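3.2 Becher, Tassen und das kleine Regal

Bevor wir zu den Ergebnissen kommen, muss ich ein bisschen über Geschirr reden, denn ohne Geschirr versteht man den Rest des Kapitels nicht. Wir wollten wissen, wie man Trinkgefäße auf engem Raum so unterbringt, dass man sie hinterher gern wieder in die Hand nimmt. Das klingt nach einer Frage für die Teeküche, und dort ist sie auch entstanden: Marijke Martens und ich haben uns am Spülbecken darüber gestritten, ob Henkeltassen neben henkellose Becher gehören (ich sage ja, sie sagt nein, und wir sind bis heute nicht weiter!).

Die Grundausstattung ist schnell erzählt. Gearbeitet wurde auf einem hellen Holztisch, dazu gab es ein helles Holztablett mit schwarzen Griffen, Tücher in Khaki und Orange und eine bunt gemischte Gesellschaft von Gefäßen. Bunt war mir wichtig. In der Vorstudie von Preben Bech waren alle Becher weiß, und beim Auswerten der Notizen wusste am Ende keiner mehr, welcher »zweite Becher von links« gemeint war. Mit Hellblau, Orange, Grün, Schwarz und Marineblau redet es sich einfach leichter, vor allem wenn fünf Stück so verstreut beieinanderstehen wie hier:
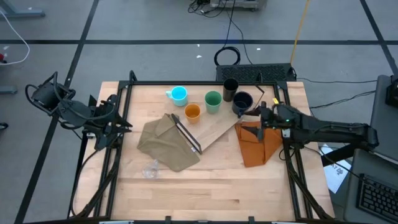

3.3 Henkel oder kein Henkel

Die Tassen mit Henkel haben wir intern »Julance« genannt, die glatten Becher »Clunance«. Die Namen stammen von Abelardo Cisternas, und ich habe nie herausbekommen, woher er sie hat. Sie haben sich aber gehalten, also bleiben sie auch im Text.

Ein Julance-Gefäß braucht mehr Stellfläche, als sein Durchmesser vermuten lässt, weil der Henkel immer irgendwohin zeigt. Dreht man ihn nach hinten, stößt er an die Nachbartasse, dreht man ihn nach vorn, bleibt man mit dem Ärmel hängen. Clunance-Becher verhalten sich braver und rücken dicht zusammen, dafür fasst man sie meistens oben am Rand an, was Bent Gunnlaugsson aus hygienischen Gründen gar nicht leiden kann. Seine Anmerkungen dazu füllen in unserem gemeinsamen Protokoll zwei Seiten, und ich gebe zu, dass ich sie nur überflogen habe.

Für jede Anordnung haben wir notiert, welches Gefäß zuerst bewegt wird und was dabei in der Nachbarschaft stehen bleibt. Die marineblaue Tasse ist dafür ein dankbarer Fall. Sie ist dunkel und hebt sich auf dem hellen Holz gut ab, auch wenn sie gerade mitten zwischen den anderen hochgehoben wird. Die Tücher zählten wir übrigens nicht als Hindernis, ein liegendes Glas dagegen schon (darüber gab es eine längere Diskussion, die ich den Leserinnen und Lesern erspare).
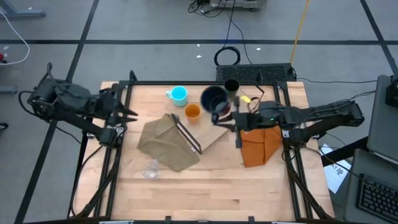
Abb. 4: Marineblaue Tasse, knapp über der Tischmitte angehoben. Dahinter ein kleiner schwarzer Becher, links davon die türkise Tasse und der kleine orange Becher; vorn links ein liegendes Glas.

Insgesamt kamen wir auf mehr als 200 notierte Anordnungen. Davon haben wir 90 ausführlich besprochen, den Rest habe ich allein durchgesehen, meist abends und mit einer Tasse, die nicht zur Studie gehörte. Die vollständige Tabelle liegt seit dem 30. April im Anhang; Bjartur Bjarnason hat die Farbbezeichnungen dort vereinheitlicht, so gut das bei Grüntönen eben geht.

3.4 Das Regal

Das Metallregal hieß bei uns nur »Pustik«, und ich mag es sehr. Dünne schwarze Streben, innen ein heller Holzboden, fertig. In einem Küchenschrank würde es wahrscheinlich untergehen, auf dem freien Tisch macht es sofort Ordnung: Was oben steht, sieht nach einer Reihe aus, was unten steht, nach Reserve. Uns interessierte besonders, ob gleich hohe Becher auch wirklich als zusammengehörig gelesen werden. Gelb-orange, salbeigrün und schwarz nebeneinander, das sieht für mich nach einem Satz aus, obwohl keine zwei Farben zueinander passen. Der kürzere helle Becher in Blaugrün sitzt eine Etage tiefer und fällt damit aus der Reihe, was ich beim Abstellen von Geschirr genauso machen würde.
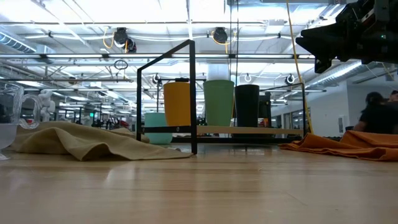 3.5 Was daneben liegen bleibt

Jetzt zu den Tüchern. Geplant war eigentlich, sie gefaltet an den Rand zu legen, aber zerknüllter Stoff gehört nun mal in jede Küche, und so haben wir ihn in die Beobachtung hineingenommen. Ein beiges Tuch, das bis fast an den Fuß des Regals reicht, verändert nach meinem Eindruck, wie man die linke Seite des Tisches nutzt: Man stellt dort seltener etwas ab, selbst wenn noch reichlich Platz wäre. Frau Martens hält das für eine Gewohnheit aus der Gastronomie. Ich halte es für Bequemlichkeit, und zwar bei mir selbst zuerst.

Auch das durchsichtige Gefäß am linken Rand gehört in diese Gruppe. Es ist groß, hat einen Henkel und passt in keine unserer beiden Klassen so recht hinein. Herr Cisternas schlug eine dritte vor, »Ingvarsson«, doch für ein einziges Stück wollte ich keine neue Spalte anlegen. In der Tabelle steht es deshalb unter »Sonstiges«, zusammen mit den Tüchern. 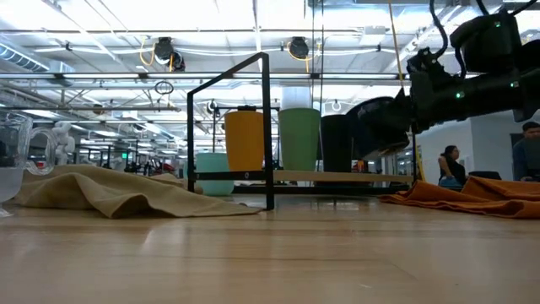 DISKUSSION

Was nehme ich aus alldem mit? Zuerst einmal, dass die Höhe der Becher für unsere Einteilung hilfreicher war als die Farbe, obwohl wir fast ausschließlich über Farben gesprochen haben. Die Reihe auf dem Holzboden bleibt für mich auch dann eine Reihe, wenn man sie schräg von vorn und halb verdeckt sieht. Bei den Henkeltassen fällt mir das viel schwerer, da habe ich jede einzeln betrachtet und entsprechend länger für meine Notizen gebraucht.

Einschränkend muss ich sagen, dass wir nur dieses eine Regal hatten. Ein breiteres Modell mit zwei durchgehenden Böden wäre schön gewesen, und im Juni wollen Herr Bech und ich das nachholen, dann auch mit Untertassen.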